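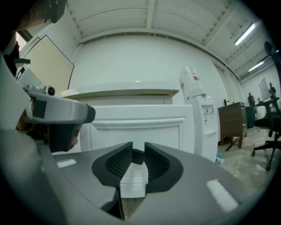 August, a little after seven in the morning, and the shop is still cool enough to brush in. I want to get the sheen notes down before the day runs off with me, as I promised I would last month and then didn't. We have been going back and forth on how to judge gloss by eye when the meter is out on loan, and I keep coming back to the old habit of looking for a light and reading its edges. A curved surface is the best teacher. Look at the broad gray curve in the photo, with one small bright rectangle near the upper rim on the left and a bigger one low on the right. Those highlights are the whole lesson, really! On a flat board you have to hunt for the angle, but a curve will nearly always find you a lamp from somewhere, and then you can ask yourself whether the corners are crisp or have gone soft like butter.

Now to the Cultdale samples. These are the poplar boards for the linen cupboard, all sanded to the same grit and all primed from the same can, and the question is whether we go with the Funberg satin or the Makska satin for the top coats. The two cans say satin on the label and they do not agree with each other in the slightest. The Funberg dries down to something I would call an eggshell, very quiet, a bit chalky in raking light. The Makska has far more life in it, and I will admit that I like it better, though I was trying to keep an open mind until the boards had cured.

I gave both sets 144 hours before I let myself touch them. At the end of it the Makska still took a fingernail mark near the bottom edge, where I had let it pool (my own fault, I was answering the phone). The Funberg took no mark anywhere. So the prettier one is the softer one, as usual, and I have put the boards back on the rack over the heater closet to see if they come along.

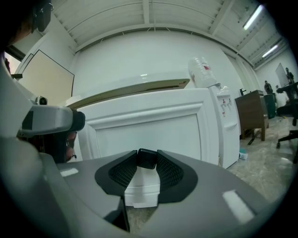 Stirring made more difference than I expected. The flattening agent sinks, we all know it sinks, and yet when I opened the second can of Funberg I found a good thick layer of it sitting on the bottom like oatmeal. I scraped it up with the flat stick and stirred until my arm complained, then strained it, then let it stand for the bubbles. The board from that can came out visibly duller than the board from the first can, which I suspect I had not stirred nearly so well. I have marked the first board with a pencil cross on the back and it should not be used for comparison with anything. Please leave it on the rack all the same, I am fond of it as a warning.

Weights, for whoever does the next batch: 228 grams of strained Funberg covered the full set of boards for one coat, with a little left in the cup. I did not weigh the Makska. I thought I had, and there is a nice empty space in the table where the number ought to go.

The brush was the old oval one with the split ferrule. I know there is a new one in the drawer. The old one lays off better and I will give it up when it falls apart.

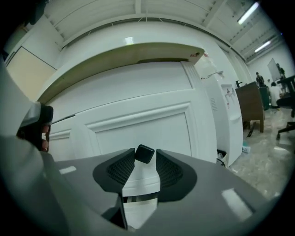
Can you put the Makska straight over the Funberg if a customer changes their mind about the sheen?

Only after a proper scuff with the fine gray pad and a wipe down. I tried it on a scrap without scuffing and the top coat lifted with the tape, in one long strip like sunburned skin. With the scuff it held, on the one scrap I tried, and I would want to see it hold on a few more before I told a customer so.

On to curves, where my real worry is. The cupboard has a bowed front, and the boards on the rack are all as flat as can be, so they tell us very little about sagging. I asked the Begović yard for offcuts of bent poplar and they have promised me a box of them, no day given. 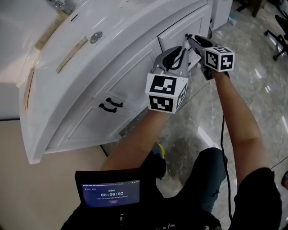
Bowed fronts and raised panels both punish a heavy brush, and when you get the two on one piece of furniture you need to plan your order of work before the lid comes off the can. The white bathroom vanity in the picture is a handy one to think with: curved front, raised-panel doors and drawers, glossy countertop over the top. Every panel like that has its little valley where paint wants to sit, and the curve gives you a steep side as well. My order would be valleys first with a nearly dry brush, then the raised field, then the flat frame around it, and the hardware off altogether, black handles like those included. There is tan masking tape on that one too, two strips along the front of the countertop and a thin one running down the curved edge, and it reminds me to note that ordinary tan tape left overnight on the Makska pulled a faint line in it. On the Funberg it came away clean.

Still to do: second coat on the back of the door samples, ask for the meter back, and order strainers, the fine ones with the paper rim. The heater closet door is sticking again, so lift it as you pull. I will look at the fingernail mark again tomorrow morning before the kettle goes on.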